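Home Food Family Homes Subscribe

Filling the shower bag

10/9/23
By Sarita Nigam

In Kurnthorpe the guests at a baby shower go home with something to eat. Usually that means a paper bag with bunting on the front and a few packets of fruity Fox's inside. 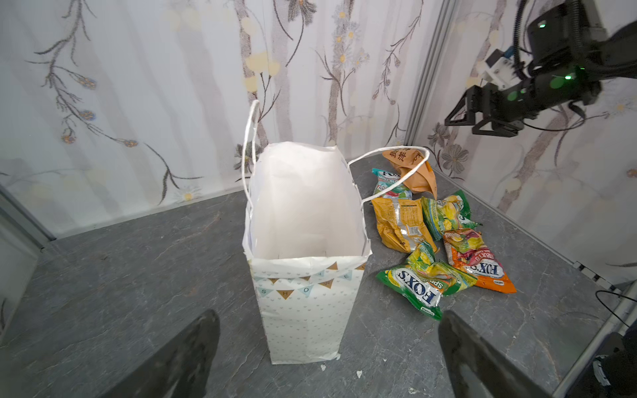
Meenakshi Ahuja would open the bag right out before putting anything in, and she wouldn't fold the top over afterwards. She packed 40 of them in September and ran short, as 44 people came.

Flat packets can go in upright, side by side. Put the heavier ones at the bottom and keep the handles out of the way — they catch on everything. A brown paper pouch can go in last.
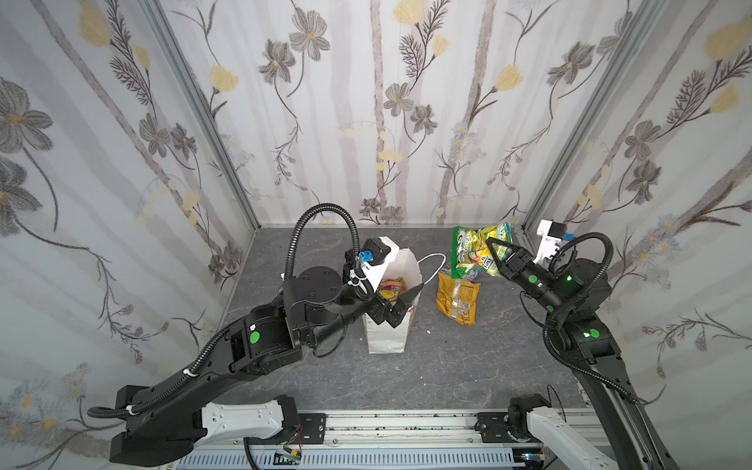
Two sorts are plenty, wrote a reader in Pimton, and children will only swap the rest on the way home. I still like a mixture.

Related
Meesuk market: what to buy for a party
Paper or cloth? Gift bags compared
Tea for 40 in a small kitchen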